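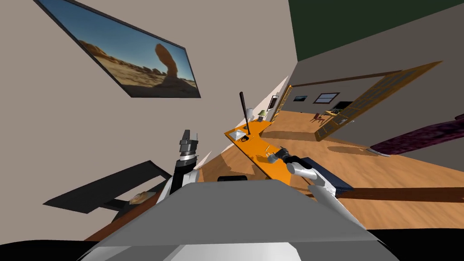
8. Juli 2019

Heute habe ich den ganzen Vormittag mit dem Sauerteig verbracht, und ich schreibe es auf, damit ich nächstes Mal nicht wieder denselben Fehler mache. Das Roggenmehl von Camenzind nimmt mehr Wasser als das alte, das habe ich schon letzte Woche vermutet. Heute habe ich 75 Gramm mehr hineingegeben und der Teig war trotzdem fest wie Lehm. Man muss ihn wahrscheinlich länger stehen lassen, bevor man urteilt. Ich urteile immer zu früh.

Die Küche war schon um neun Uhr sehr warm. In der Wärme geht der Ansatz schneller, als es im Buch steht. Im Buch steht 24 Stunden, aber das Buch wurde sicher für einen Winter in den Bergen geschrieben. Mein Ansatz roch schon gestern Abend nach Apfel und ein wenig nach Nagellack, und ich wusste nicht, ob das gut ist. Die Nachbarin meint, Apfel ja, Nagellack nein. Ich habe also die Hälfte weggeworfen und neu gefüttert. Es tut mir jedes Mal leid um das Mehl.

Am Mittag habe ich nur Brot von gestern gegessen, mit Tomaten und Salz. Dabei habe ich das Wort «Krume» gelernt. Ich kannte nur «Krümel» und dachte immer, es sei dasselbe Wort, nur kleiner. Im Wörterbuch steht aber, dass die Krume das weiche Innere vom Brot ist, und es gibt auch eine Ackerkrume, also Erde. In meiner Sprache haben wir dafür einfach «das Innere». Das gefällt mir weniger.
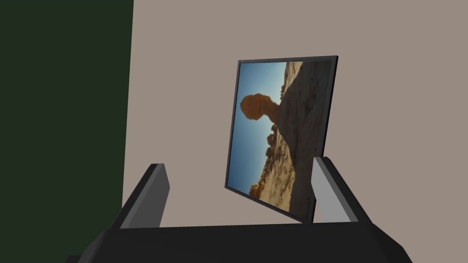

Um drei bin ich mit dem Bus nach Lirnell gefahren, um einen Gärkorb zu kaufen. Im Laden hatten sie nur runde, und ich wollte einen länglichen. Die Verkäuferin war freundlich und hat mir einen bestellt, er soll in 6 Tagen kommen. Auf dem Rückweg stand der Bus sehr lange vor der Brücke, und ich habe mir Sorgen um den Teig gemacht – wie um ein Kind, das allein zu Hause ist.

Er war natürlich aus der Schüssel gelaufen. Nicht schlimm, nur ein Rand auf dem Tuch. Ich habe ihn gefaltet, in die alte Form gelegt und um sieben gebacken. Die Kruste ist gut geworden, dunkel und mit einem langen Riss auf der Seite. Unten ist sie leider zu hell. Vielleicht muss ich das Blech früher in den Ofen stellen.

Ich darf es erst morgen anschneiden. Für das Frühstück habe ich noch Butter und den Rest von der Aprikosenmarmelade. Salz muss ich kaufen, und ein neues Tuch.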